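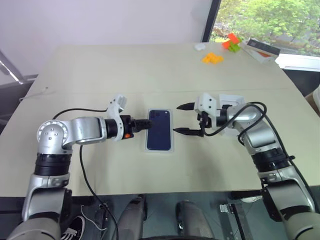

Zerum Bimanual Gripper Comparison: phone and tray subset

Maintainer: Dumisani Fourie
Last revised: October

Summary

Teleoperated two-arm episodes recorded to compare two finger sets, Sidik and Ansah, on thin, snug-fitting objects. The subset holds 3503 episodes, of which 3110 passed review. The remaining episodes are included but flagged in the index. Both finger sets mount to the same wrist bracket, so no recalibration of the arms was done between sets.

Tasks

1. Take a smartphone out of its tray using both arms.
2. Return the phone to the tray, back facing up.
3. Close the packaging. The lid may start open-side up on the table and has to be turned over before it is fitted. 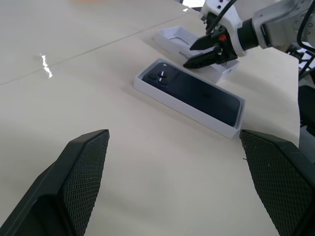

Cameras

One head camera and one camera at each wrist. Wrist views show the gripper's own fingers at the bottom edge and are not cropped. Glare from the tabletop is left uncorrected. Exposure is locked at the start of each session, so brightness can differ between sessions but not within one.

File layout

episodes/ one folder per episode, numbered from zero
index.csv episode number, task, finger set, review flag
calib/ camera intrinsics and wrist-to-camera transforms

Joint positions and gripper opening are logged by the Puvska controller and resampled to the head camera's timestamps. Gripper opening is stored in millimetres. Gripper force was not recorded.

Known issues

- In 6 episodes the left wrist stream starts late. Missing images are filled with grey.
- Task 3 has fewer Ansah episodes than Sidik episodes. Balance before comparing success rates.
- Colour differs slightly between the two wrist cameras.
- Cable position is not controlled and varies between episodes.

Licence

Research use only. Send corrections to the maintainer with the episode number.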